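What Is Face Powder Made Of?

An explainer for readers aged nine to twelve
Himstead Science Pages, June 2021
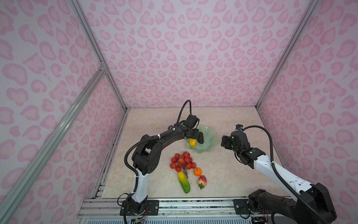

What a powder is

A powder is a solid that has been broken into very small pieces. Each piece is called a particle. Flour is a powder, and so is chalk dust. Face powder, blusher and eye shadow are powders too, although they are often sold as a hard, flat cake in a small pan.

The particles in face powder are measured in micrometres. There are 1,000 micrometres in one millimetre. A typical particle in a blusher is 10 micrometres across. A human hair is often close to 100 micrometres thick, so several of these particles would fit side by side across one hair. A single particle is too small to see without a microscope. When you see powder on a brush, you are seeing a great many of them together.

The filler

Most of a face powder is filler. The filler gives the powder its bulk and decides how it feels. Common fillers are talc, mica, kaolin and starch.

Talc is a very soft mineral. It is dug out of the ground and crushed. Its particles are flat plates that slide over one another, and this makes the powder feel smooth.

Mica is also a mineral made of flat plates. Large pieces of mica can be peeled into thin sheets. For make-up it is ground down.

Kaolin is a white clay. It soaks up oil and water, so it makes a powder look less shiny on skin.

Starch comes from plants such as maize and rice. It soaks up moisture too.

The colour

The substance that gives a powder its colour is called a pigment. A pigment does not dissolve. It stays as tiny solid particles mixed in with the filler. A dye is different: it dissolves in a liquid, as food colouring does in water.

Many of the pigments in face powder are iron oxides. These are compounds of iron and oxygen. Rust is made mostly of iron oxides that also hold some water, but the ones used in make-up are made in factories so that they are clean and always the same shade. There are three main kinds:

Red iron oxide
Yellow iron oxide
Black iron oxide

Mixing the three gives brown. A bronzer usually has more red and yellow in it and less black. A white pigment called titanium dioxide can be added to make the colour paler.

The shine

Some powders shimmer. The shimmer comes from mica plates that have been coated with a very thin layer of titanium dioxide. When light reaches a coated plate, part of it bounces off the top of the layer. The rest passes through and part of that bounces off the bottom. The two sets of light waves then meet. Some colours become stronger and others become weaker, depending on how thick the layer is. Scientists call this interference. The colours on a soap bubble are made in the same way.

A matt powder has no coated plates in it. Light bounces off its particles in all directions, so it does not shimmer.

The binder

A pressed powder would crumble if it were only filler and pigment. A small amount of binder is added to hold it together. The binder is usually an oil or a wax. Too little binder and the cake breaks. Too much and it becomes hard and greasy, and a brush will not pick it up.

How a pressed powder is made

1. The filler and pigments are weighed.
2. They are mixed in a machine with fast blades until the colour is even.
3. The binder is sprayed in while the blades turn.
4. The mixture is passed through a sieve to remove lumps.
5. It is poured into small metal pans.
6. A press squeezes each pan.

At the Molberg works, one batch of bronzer fills 478 pans. A few of these are dropped on purpose from a set height to find out whether the cake will crack.

Keeping powder clean

Dry powder contains very little water, and germs need water to grow. A damp brush can bring both water and germs into the pan. Brushes should be washed and left to dry fully before they are used again. Powders should not be shared. Loose powder should be kept away from the nose and mouth, as fine dust should not be breathed in.

Words to know

Binder: a substance that holds a powder together.
Filler: the main part of a powder.
Interference: what happens when light waves meet and become stronger or weaker.
Micrometre: one thousandth of a millimetre.
Pigment: a coloured solid that does not dissolve.

Next in this series: Why Does Lipstick Melt?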